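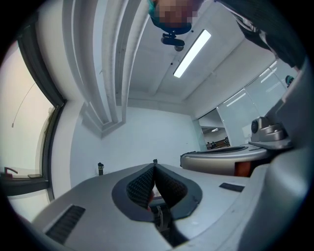 Right, morning everyone, thanks for coming back after coffee. (Wait for the door to shut.) I'm going to talk about what we changed in the Plasard study, and why I've gone off counting hours of demonstration data as if they were bags of flour.

The old way was one task, one person, over and over. We got 158 demonstrations of the same lift and the policy was lovely until someone moved the chair! So for Plasard we kept the hand-held grippers and made people swap object, start point and grip every 4 goes. Slower to collect, and a bit annoying to do, I'll admit.

Next slide. Big light things like boxes are where it showed most, because both hands have to agree.
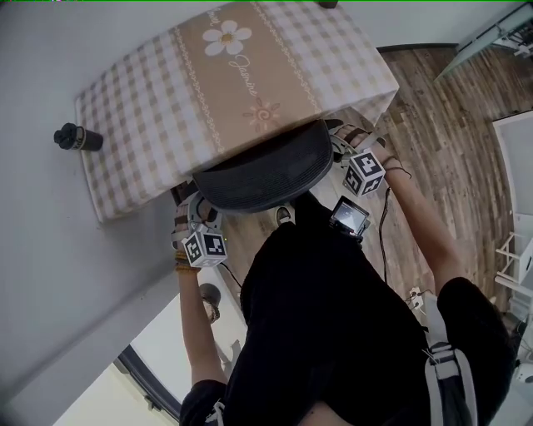 Does more variety mean we need more demonstrations overall?
We needed fewer. With 60 varied ones the Estell policy matched the one trained on all 158, on the three rooms we tested.

Pause here, someone will ask about rooms. Szewczyk was the hardest, awful floor reflections, and I've got the failure clips if there's time. Then straight on to the Nunorier baseline, skip the loss curves unless they ask.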